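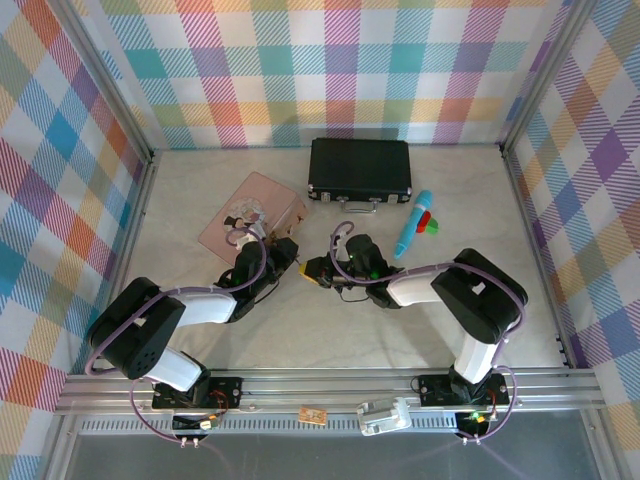
Pink box, black briefcase, blue microphone. Plaid on three sides.

The Odds and Ends Table, Westunton

A small gallery of things that arrived separately and now have to get along. Sorting began in September and was meant to take an afternoon. Click any picture to make it larger, if you feel the plaid needs to be larger.

The pink box has a round design on top with a small dark figure in it. It sits at an angle, like a guest planning to leave early.

The briefcase is lying flat at the back: silver handle, two silver latches, all business. I have asked to carry it to the post office and been told no.

The light blue microphone is a toy, so no speeches. Its neighbor is red and round with green bits like leaves, and has been filed under "fruit, probably" by Shona Halliday, who does the labels and takes no appeals.

Plaid fabric: pink, teal, yellow, purple and several more. It goes with everything or nothing.

Page updated 3 October 2026. Next gallery: lids.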